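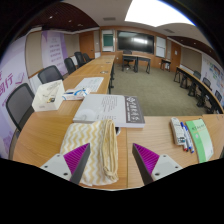
Kevlow-Table — fiche du jeu de données

Version du 31 août (mardi). Mainteneur : équipe manipulation, Prostbridge.

Résumé

Kevlow-Table contient 441 démonstrations de manipulation sur table, enregistrées avec une pince tenue à la main. L'opérateur fait le geste lui-même, et la trajectoire est ensuite rejouée sur le bras Merrick. Les enregistrements ont commencé en juin.

Contenu

Tâches : 14
Lieux : 11, surtout des salles de réunion et des bureaux
Objets : tissus, livres, boîtes, feutres, télécommandes, livrets
Champs par épisode : vidéo, pose de la pince, ouverture des doigts, consigne en texte

Les consignes sont écrites en français et en anglais. Elles restent courtes, par exemple « prendre le tissu plié » ou « poser le feutre à côté du livre ».

Consignes aux opérateurs

Approcher l'objet par le dessus, à vitesse régulière. Garder les deux doigts visibles pendant tout l'épisode. Les autres objets restent sur la table — ils servent de distracteurs et on ne les range pas entre deux prises.

Limites connues

Dans 62 épisodes, l'ouverture des doigts est mal synchronisée avec la vidéo. Ils portent l'étiquette sync_faible et nous conseillons de les exclure pour l'entraînement. Les cordons sont peu représentés. La position des chaises n'est pas annotée.

Chargement

Décompresser l'archive, puis lancer l'outil Nurkham avec le chemin du dossier. Le découpage entraînement/test est fait par lieu.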